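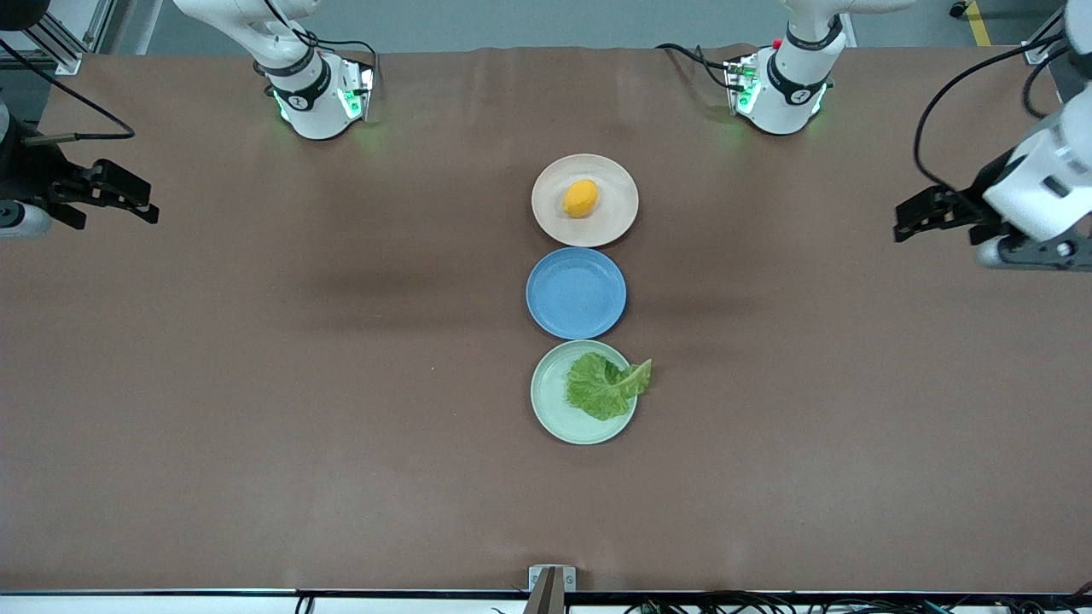
Quick one from the back bench. The two-arm build we're calling Kakow finally has both sides talking to the same controller, after Mitsuko Takagi found the bad crimp that ate most of our September. Both wrists show green now – do not touch the wiring on the right half, it's a birds nest and we know. Current job is food sorting. Lemon on the cream plate, lettuce on the green one, blue one left empty as the place to move things to. The leaf is the hard part. It hangs over the rim and the fingers want to grab plate and leaf togehter. Zubaida Hashmi's last batch of 100 lemon tries got 92, so lemon is fine, leaf is not. Softer finger pads next, if the printer frees up.

Still need: short cable clips, any size, and another brown cloth since ours creases at the far edge. Drop them in the Kakow bin. Bench is ours til 9 pm most evenings – come by, bring lettuce.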